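Ballar Household Storage Survey – Data Card

Version 6

Summary

The Ballar Household Storage Survey records how households in the Etim district keep, sort and pass on small domestic goods. It was commissioned by Flovovell and is maintained by the Fivside Records Office. The release holds 1000 item records drawn from 200 households.

Contents

households.csv – one row for each household, with dwelling type, number of rooms and length of stay
items.csv – one row for each item, linked by household_id
codes.txt – the meanings of all category codes
changes.txt – corrections made between versions

How the data were gathered

Households completed a paper form in October. Each was asked to choose five items kept in a shared storage place and to state how often each item was used, where it was kept and whether it had been lent to anyone outside the home. Forms were typed in twice and the two copies compared. Where they differed, the paper form was taken as correct.

Addresses were removed before release. Streets have been grouped into wards, and any ward with too few replies was joined to its neighbour.

Known limits

Garages and sheds were counted as one storage place in versions before this one. Users comparing releases should combine codes G and S. The field last_used is blank where the household gave no answer; a blank must not be read as "never". Rented homes are under-represented, and no weights are supplied.

Storage types

Code B covers open bins and boxes without a lid, whether divided or not. Code L covers anything with a lid. Shelves and hooks are coded separately.

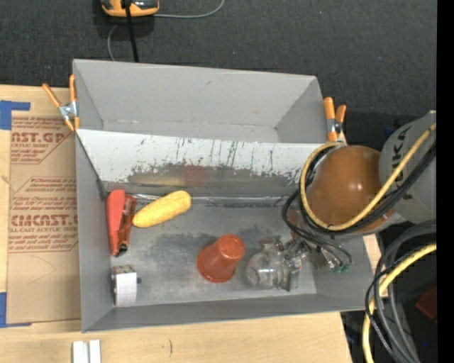 A reader in Etim wrote to ask why a divided box is entered once when its sections may hold quite different things. In the same letter the reader suggested a second field for the number of sections – a change that would have made the tool and sewing categories far easier to use. The field will be added in the next version, but earlier records cannot be filled in.

Terms of use

The data may be copied and shared for study and teaching, provided that Flovovell and the version number are named. Attempts to identify households are not permitted. Corrections should be sent to the Fivside Records Office with the household_id and the field concerned.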